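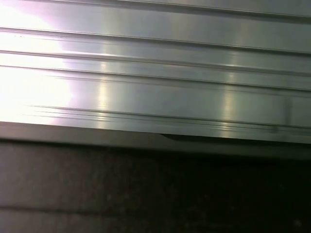

Wrist camera washes out on ribbed metal after lens cover swap

Posted in Cell Setup and Repair by Carter Morin

We run a Judeck arm with a small camera on the wrist, used to find the lower edge of a ribbed metal panel before the pick. I replaced a scratched lens cover in January. Now the left side of the view goes nearly white and the edge finder drops out there, while the right side is dark enough that it sometimes locks onto a groove. Exposure is on auto. Recalibrate, or leave the calibration alone?

Clifford Bélanger
Leave it alone until the light is fixed. Auto exposure averages the bright metal with the dark surface under it and suits neither. Set it to manual, gain at minimum, and lower the exposure until the ridges on the left separate. Then move the lamp off to the side, or put a diffuser on it. Limit the search region to the bottom lip so the grooves are excluded. If the cover seat was disturbed, run the target check afterward — 2 poses is enough to show a shift.

budley_491
had this, wiped the cover, fine for a week

Jomusen75
Polarizers do little for glare off bare metal unless the lamp has one too. Check that the new cover has the coated side facing out. Ours was in backward.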